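Storing mixed fruit: does the separate bowl rule do anything?
Forum > Kitchen and Pantry > Food storage

pellworth
Every September I get the same advice from my sister: never keep melon and grapes together, ethylene, etc. I bought a box from Lesamside on Wednesday and everything came home in one tray. I have yet to see proof that splitting it up buys me more than a day. Has anyone tested it, or are we all repeating a magazine?

tin_lid
Grapes go in the fridge, unwashed. Melon stays on the counter until you cut it. I keep them apart for that reason and gas doesn't come into it. A yellow tray with grapes and a netted melon side by side is fine for an afternoon.

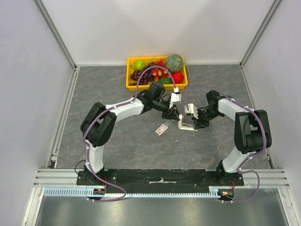 How long do grapes keep in the fridge if you don't wash them first?

A week easily, often closer to two if they were firm when you bought them. Pick out any split ones.

marrowfat
Disagree with tin_lid on the gas. A ripe melon gives off plenty of it. Put one in a closed drawer with greens and see what the greens look like by the weekend.

pellworth
Greens, sure. I asked about grapes. Grapes barely react to it from what I've read, so why does every chart lump them in?

Jucélia Lacerda
Because the charts are copied from each other. I paid for one of those Rorkex absorber packets last year and put it in one drawer and left the other drawer alone. Same fruit in both. I couldn't tell them apart. That's 2 drawers in one kitchen, so take it for what it is.

marrowfat
One kitchen proves nothing. What temperature was the fridge?

Jucélia Lacerda
No idea, and neither do most of the people selling packets.

tin_lid
Fair. I'd still skip the packets and spend the money on fruit. What ruins mine is damp. Paper towel under the grapes, swap it when it feels wet.

pellworth
OK, so what I'm going to do until someone shows me better:

1. Leave the whole melon out on the counter, in the same tray as whatever we'll eat that day.

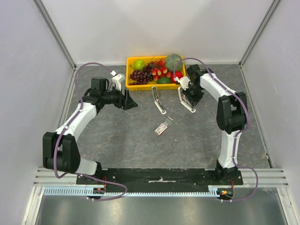 2. Grapes in the fridge with a paper towel, washed a handful at a time.

3. Once the melon is cut, cover it and refrigerate it.

4. No packets.

marrowfat
Wash the melon rind before you cut it. Otherwise I can live with that list, apart from number 4.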